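Remote Arm Operators (part time), Kodusgate office

Posted October 2018

Imance is looking for four people to drive a simulated robot arm by remote control and record tasks for our training library. The work is part time, 12 hours a week, with a paid trial shift before either side commits. You do not need a background in robotics or programming.

You will sit at a desk with a hand controller and a monitor. The controller moves the arm and a trigger closes the gripper. Each task is short: pick up an object, move it, set it down where the task sheet says. You do the same task many times with the objects in different starting places, and our software, Urnetti, saves every run. The engineers use the runs to teach the arm to do the task by itself. 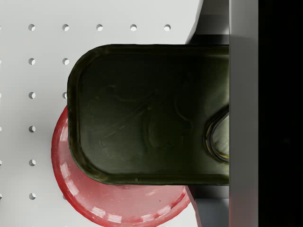
Operators work mostly from the gripper view, and it takes some getting used to. You see very little of the arm and only a small patch of the work surface. In the tin tasks, the tin can hide a good part of whatever is under it, like the red dish here, and you have to judge where the tin is going from the part of the pegboard you can still see. People who play video games often pick this up quickly, but so do people who sew, drive a forklift or fix small appliances.

A normal shift is four hours and we ask for 100 saved runs per shift once you are trained. Runs with a drop or a bad grip are still kept, but you must mark them as such before starting the next one. Please do not apply if you find it hard to mark your own mistakes.

What we need from you:
Steady hands and normal or corrected vision
Comfortable reading task sheets in English
Able to come in at least three days a week
Able to stay on through July

Training takes one week and is paid at the full rate. There is a bonus after your first 500 accepted runs. Breaks are paid. The job is on site only; we cannot offer home setups at this time.

The office is on the second floor of the Yalçınkaya building, with an elevator and bike parking at the rear entrance.

To apply, use the form on our jobs page and choose "Arm Operator." Tell us which days you are free and the earliest date you could start. A resume is optional.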